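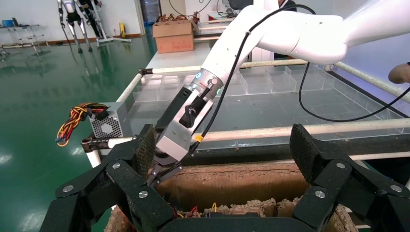 4. Unpacking and first set-up

Read this section through once before you start. Set-up takes one person an evening, or two people less than that. You will need a Phillips screwdriver, a level, a bucket, a soft cloth and a tape measure. The Susari dehumidifier is heavy when the tank is full, so do the work in the place where the unit will stand.

4.1 Opening the carton

1. Stand the carton upright with the arrows pointing up. If it arrived on its side, stand it up and leave it closed overnight.

2. Cut the tape along the top seam. Keep the blade shallow. The power cord is packed close to the lid.

3. Take out the paper tray. It holds the drain hose, two hose clamps, the spare filter, the wall bracket and the bag of screws.

4. Lift the unit out by the two side grips. Do not lift it by the tank handle.

5. Remove the blue tape from the louver, the tank and the filter door. There is also a strip of tape inside the tank, over the float. The unit will show a full tank until this strip is removed.

6. Check the parts against the packing list in section 3. If anything is missing, write to Abou Jaoude at the address on the back cover and give the serial number from the rear label.

NOTE: Keep the carton and the foam end caps for the length of the warranty. Units sent back in other packaging are often damaged on the way, and this damage is not covered.

4.2 Choosing a place

The unit draws air in at the back and blows it out at the top. It works best near the middle of the room, but most owners put it along a wall.

1. Leave 30 cm of clear space behind the unit and the same on each side. Leave more above it.

2. Put it on a hard, flat floor. On carpet, set it on a board slightly larger than the base.

3. Check with the level from side to side, then from front to back. Turn the front feet to adjust. The rear feet are wheels and do not adjust.

4. Keep doors and windows closed while the unit is running.

CAUTION: Do not run the unit in a closet, under a counter or behind a curtain. Do not hang laundry on it. Laundry may be dried in the same room on a rack, out of the path of the air from the louver.

In a basement with a sump or floor drain, place the unit so that the drain hose can run downhill the whole way. See 4.4.

4.3 Fitting the tank and filter

1. Pull the tank straight out. Rinse it with plain water and wipe it dry.

2. Look at the float, on the left inside wall. It should move up and down freely. If it sticks, press it back onto its pin until it clicks.

3. Slide the tank in until it stops. Push on both corners, as pushing in the center can leave one side out.

4. Open the filter door at the back. Fit the filter with the pull tab facing you.

5. Close the door. The unit will not start with the door open.

Wash the filter after every 200 hours of running. The filter light comes on as a reminder. Hold the Filter button until the light goes out.

4.4 Connecting the drain hose (optional)

With the hose connected, the tank stays empty and the unit can run without being emptied.

1. Unplug the unit.

2. Unscrew the drain cap at the lower rear. Have the cloth ready, because a little water may come out on a unit that has been used before.

3. Slide a clamp over the hose. Push the hose onto the spout as far as it will go and tighten the clamp by hand, then half a turn more with the screwdriver.

4. Lead the other end to the drain. The hose must not rise at any point, and the end must not sit under water.

5. Pour a cup of water into the drain tray through the filter opening and see that it comes out at the far end.

NOTE: If the drain is higher than the spout, you need the Wirkine lift pump, part 1036, sold separately. The pump has its own instructions.

4.5 Power and first start

1. Wait two hours after moving the unit before plugging it in.

2. Plug it into a grounded wall outlet. Do not use an extension cord or a power strip.

3. Press Power. The display shows the humidity in the room.

4. Press the arrows to set the level you want. For a living space, start at 50 percent. For a basement in summer, 55 is easier to hold and uses less power.

5. Let it run for a full day before changing the setting.

The fan starts at once. The compressor comes on a few minutes later with a low click. A new unit may smell faintly of plastic for the first few days.

CAUTION: If the cord or plug becomes hot, switch off at the breaker and do not use that outlet again until an electrician has checked it.

Owners of the older Uvine model 304 can reuse their wall bracket and hose, but not the filter.

Section revised in March by Vinh Dương. Go on to section 5 for timer settings and the error codes.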